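Preguntas frecuentes sobre mis ordenadores reacondicionados

Me escribís mucho (¡y me encanta!), pero casi siempre con las mismas dudas, así que las he juntado aquí. Si la tuya no sale, el formulario de Tenix me llega directo al móvil.

¿Qué equipos aceptas?

Torres de sobremesa, sobre todo de oficina. Portátiles no, que ya lo intenté y acabé con un cajón lleno de tornillos diminutos. Si la torre enciende, estupendo, y si no enciende, tráela igual, que de ahí salen piezas. 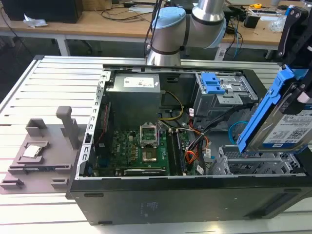 Torre abierta, con el zócalo del procesador vacío y la memoria en su ranura.

¿Tengo que borrar mis datos antes?

Yo te diría que sí, aunque sea por tranquilidad. De todas formas, cada disco que entra pasa por un borrado completo con Brusine antes de que yo haga nada más con él. Si prefieres quedarte el disco, lo sacamos delante de ti y te lo llevas en el bolsillo.

¿Cuánto tardas?

Depende de la cola. Lo normal son 2 semanas, pero en septiembre, con la vuelta al cole, se me acumula todo y os pido paciencia.
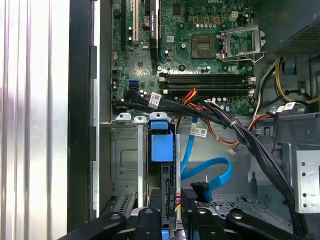
Lo que más tiempo se lleva es esperar piezas, sobre todo las fuentes de formato raro. Las pido a Nolley y a veces llegan enseguida y a veces... pues no.

¿Cuánto cuesta un equipo ya preparado?

Los básicos salen por 100 euros, con teclado y ratón. Pantalla aparte – casi todo el mundo tiene una vieja por casa que sirve perfectamente.

¿Merece la pena ampliar la memoria de un equipo antiguo?

Casi siempre, sí, sí y sí. Eso y un disco sólido, y parece otro. Antes de comprar nada, mándame el modelo exacto, porque los módulos no valen todos para todas las placas. 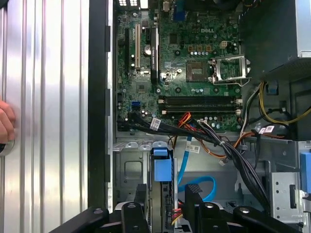 ¿Das garantía?

Seis meses en piezas y mano de obra. Guarda el papelito con el número de serie, por favor, que mi archivo es una libreta.

¿Dónde estás?

En la nave de Haverford, puerta 317, por la entrada de carga. El timbre suena flojo, así que insiste.
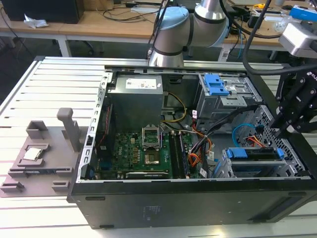

Abro de diez a dos, y por la tarde solo con cita. Para aparcar, mejor en la calle de atrás, que delante pasan camiones todo el rato.

¿Cuántos equipos llevas entregados?

Alrededor de 900, contando los de la primera época, cuando lo hacía en la cocina de casa. La lista de espera de octubre ya está abierta, apúntate desde el mismo formulario.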